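Trirncombe hand-held gripper kit, tabletop sample set: README and review notes

Maintained by Dalva Portela. Second reader: Genowefa Lis.

What this is

Notes and sample recordings from our trial of the Trirncombe hand-held gripper kit, sold by Ikcombe as a way to record manipulation demos without owning a robot arm. We paid for the kit. Ikcombe has not seen this file.

Contents

66 recordings across 6 tasks, all on a table. 14 more are in the rejected folder, with the reason in each file name. Please don't fold them back in to get a bigger number.

What the seller claims, and what we can say

"Ready in minutes." The first session took most of a Tuesday, and the printed guide skips the calibration step entirely. Genowefa found it in a support thread.

"Works with any household object." Any is a big word. Thick, boxy things are easy. Thin things lying flat are where we lost most of our time, and the demo reel on the product page has very few of those. Draw your own conclusions.

"Policy-ready data." We have not trained anything on this yet, so we can't back that up. Neither can the brochure, which gives no test results – only a quote from a customer called Clurley, with no task named.

Tasks

Names are in tasks.txt. Four of them involve putting a small item into an open container. The other two are push and turn tasks, and we trust those labels less.

Brush and container

The fingers are black blocks with a rough surface, wide for the job. A slim handle lying on paper leaves very little to get hold of, and the paper can crease under a clumsy approach.

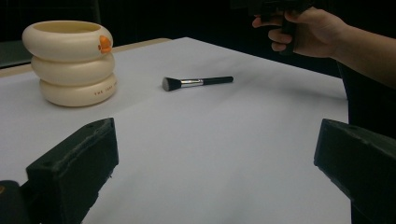
Brush-and-container setup: tiered cream container, black-handled makeup brush, white paper over the tabletop.

Known problems

Dark fingers against a dark background are hard to segment. Budget time for masks. White paper helps at table level and does nothing for whatever is behind it.

Left and right labels were swapped in an early batch. Fixed in May, but check any older copy.

Should you buy it?

Not on the strength of the brochure. Borrow one if you can, and try your thinnest object first. The Echevarría kit is next on our list and will get the same 6 tasks.

Corrections go to Dalva, with the recording number please.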